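Subject: Re: Seed loans for the Woramau growers
Date: 18 Oct 2019

Dear all,

Thank you so much for the kind notes about the Wurerura savings group — I read every one of them over my tea! We now have 32 members, and the first seed loans should go out in November, before the rains if we're lucky. I'd still love to hear how other groups handle late repayments after a poor harvest.

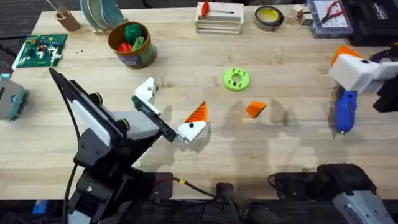
Teresa Keane wrote:
> We gave our maize growers 2 extra months, no penalty,
> and over 200 households stayed with us. Do write it into
> the rules first, though.

Teresa, that's just the sort of thing I was hoping for, and I'll take it to the members when we next meet.

Warmly,
Sun-ja Gil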